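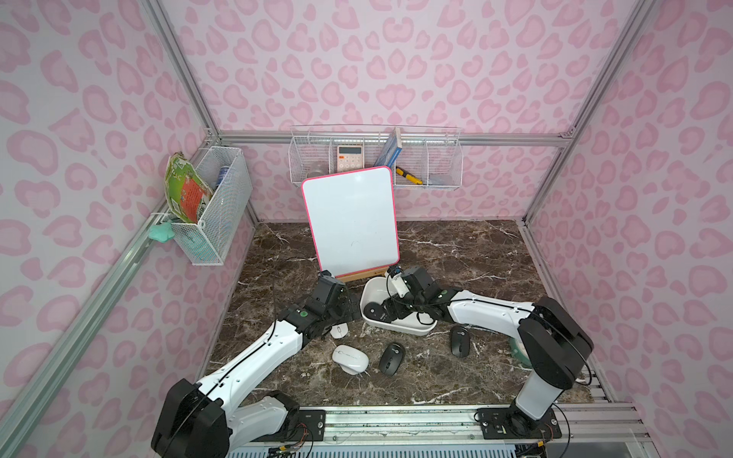

# Can a Robot Clean Up Your Room Yet?

Think about the last time somebody told you to tidy your desk. You probably groaned, grabbed a handful of stuff, and dropped it where it belonged. Easy! You could even do it while singing or arguing with your brother.

For a robot, that same job is one of the hardest things in the world. Robots can already weld cars and zip boxes around giant warehouses, so why is a messy table such a big deal?

## Every mess is different

In a car factory, the parts show up in the same spot every single time. A robot arm can learn one move and repeat it 2000 times without getting bored (lucky robot).

A table at home is nothing like that. Take computer mice. One might be black and another white. One might be sitting flat and another tipped a little on its side. To you they're all just mice, and you'd pick up any of them without thinking. A robot has to work out where each one is, which way it's pointing, and where to grab it. Mice are smooth and round on top, too, so if the gripper squeezes in the wrong place, whoops, off it slides!

## Eyes on your wrist

Some robot arms have a little camera right by the gripper, on the wrist. Imagine having an eye just above your hand! When the arm reaches down into a bowl, that camera gets a close-up look at what's in there.

Two arms are even better than one, because one can hold a bowl steady while the other drops something in. But then they have to share the space without bonking into each other, and that takes practice.

## How do you teach a robot?

One way is to show it. A person steers the arms through a chore, and the computer saves every move. Then they do it again. And again! Seo-ah Oh, who teaches robots at a workshop called Trasaseo, once helped record 3264 turns of putting small things into bowls.

"My favorite part is moving everything around before the next try," she says. "If you always leave the mouse in the same place, the robot only learns that place."

## So, can they do chores yet?

Sort of! Robot vacuums already roll around lots of homes. Robot arms can put things in a bowl, wipe a table, or fold a towel, but they're often slow, and a new kind of object can confuse them completely. A whole bedroom, with socks under the bed and a half-finished puzzle on the floor, is still really tough.

## Try it yourself

Put a few small things and a bowl on a table. Now use only your thumb and one finger on each hand, like 2 grippers. Close one eye and move everything into the bowl, very slowly. Then mix it all up and try again with a friend telling you exactly where to move. No fair reaching until they say so!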